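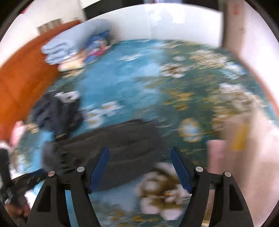

Clothes on the patterned rug, next to the orange sofa.

August
By the Flola maintainers

# Flola: laundry left on living room floors

Flola is a set of short clips about picking up clothes and other soft things from the floor of a lived-in room. Version 2 has 1,257 clips from 129 rooms. The rooms were lent by households in Sinthorpe.

## What is in it

Mostly shirts, towels, pants and socks, dropped on rugs, carpet or bare boards. Patterned rugs have their own tag, `rug_pattern`, and floral ones in blue and yellow go under it too. Dark items get `dark` when navy, gray and brown are hard to tell apart.

## Labels

- `item`: garment, towel, or `cloth_unknown` if it could be either
- `state`: flat, rumpled, heap
- `near`: closest large furniture, such as sofa or bed

Use `cloth_unknown` freely. Version 1 forced a choice and we had to relabel 100 clips.

## Known problems

Fast passes over the floor are blurred. We kept them. Small prints on clothing are not transcribed.

## Splits

960 clips are for training and the rest are for testing. No room appears in both. Folding is covered in the Nikzad set, which uses the same label names.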